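The Arm at Station 8

By Iresha Dewan
May 24, 2021

Kerubo Okoth used to start her shift by taping two fingers on her right hand. She packed housings at Clirdale for most of her working life, and the tape went on before the gloves did. She doesn't tape them anymore. She has a desk now, with a screen on it, and on the screen is a robot arm that she moves around before anyone on the floor has to stand next to the real one.

Clirdale makes molded covers and housings for pumps and small appliances. The parts come off the presses, get trimmed and checked, and go into trays. The trays go to Mac Giolla, the distributor across the river, or straight onto trucks. Until last November, every one of those parts was picked up and set down by hand.

The company bought its first arm that month and put it at the end of the trimming line, at station 8. The job it was given is the one people liked least. It takes a trimmed part, turns it over and lays it down for inspection. A person doing that job repeats the same turn of the wrist for a full shift.

"I wasn't against it," Okoth said. "I was against not being told. We saw the floor marked with yellow paint before we heard what it was for."

Chaminda Siriwardena, the plant manager, agrees that the start was handled badly. He had planned a meeting for the week after the electricians came. The electricians came early. By the time he stood up in the break room, people had already decided that the layoffs were next.

There were no layoffs at Clirdale, and the company put that in writing for a period of 2 years. What happened was less dramatic and took longer to understand. Four jobs changed. One person retired and wasn't replaced. The evening shift, which had always been short of people, stopped borrowing from the day shift.

The written promise came out of a conversation between Siriwardena and Anwara Roy, the shop steward. Roy says she asked for three years and expected one. She also asked that anyone whose station was changed be offered training first, on paid time, and at their current grade or better. Those were accepted the same afternoon.

"The money part was easy," Roy said. "What was hard was getting them to say who decides when the arm is wrong. If it drops parts all morning, does the operator get to switch it off and do it by hand, or does she have to wait for somebody with a laptop?"

The answer, after some weeks, was that the operator may switch it off. It goes in a log, and the log is read every Friday's equivalent in the rotating schedule, meaning the last shift before a crew's days off. In the first months the log filled up fast. Parts slipped. Parts landed on a corner and tipped. The arm stopped for reasons that no one at the station could see.

Kumudini Matubbar runs the small technical group that was set up to deal with the log. She came from Flivby, a packaging firm, where she had seen a similar arm parked under a tarp after half a year. Her view is that it failed there because the only people allowed to adjust it worked in another building.

At Clirdale she asked for operators. Eight people applied, and she took two of them, Okoth and a man from the press side. They were given a 20-week course, half in a classroom and half with a simulator called Kerkeo, in which an arm, a table and a part can be set up and run without touching the line.

Okoth had never used anything like it. She says the first weeks were miserable. She could tell right away when a grip was wrong, but she couldn't say it in numbers, and the software wanted numbers. Matubbar sat with her and had her describe how she would pick up a part herself. Where does the thumb go? Which edge touches down first? How hard do you hold it before you let go?

"I'd never put it into words," Okoth said. "You just do it. Then I had to explain my own hand to a computer."

One of her early changes concerned the set-down. The arm had been coming down flat and letting go too high. Okoth set parts down at a tilt, corner first, and let them settle. She tried the same thing in the simulator with a simple faceted shape, then with models of the real housings. It went to the floor a few weeks later, and entries in the log for tipped parts became rare.

The work doesn't suit everyone. The man from the press side finished the course and asked to go back to the presses, where he is now lead hand. He missed the noise, he told Matubbar, and he didn't like sitting. His old grade was kept open for him, as Roy had asked. 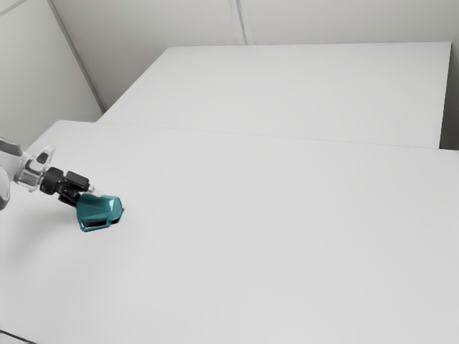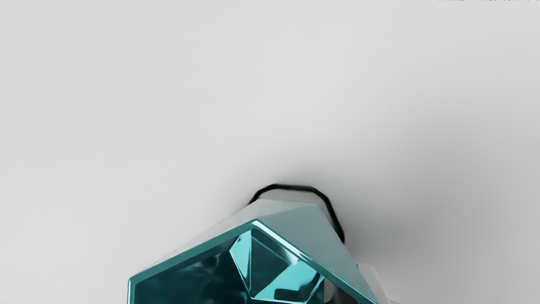
Clirdale Simulation and Training Group
The teal test part in Kerkeo: with the arm at the table, and in close-up.

At station 8, the person beside the arm now does inspection. It's easier on the wrists and harder on the eyes, and the operators have asked for better lamps and a shorter rotation. They have the lamps. The rotation is still being argued over.

Pay is another open question. Okoth's new position came with a raise, but the inspectors' did not, though they answer for more than they used to. Roy intends to bring it up when the contract is reopened in November. Siriwardena says he expects her to.

A second arm has been ordered for the tray end of the line. The crew there was told before the order was signed, and two of them have been coming upstairs at the end of their shifts to watch Okoth work. She lets them drive. Both of them crashed the arm into the table on the first try, and so did she when she started.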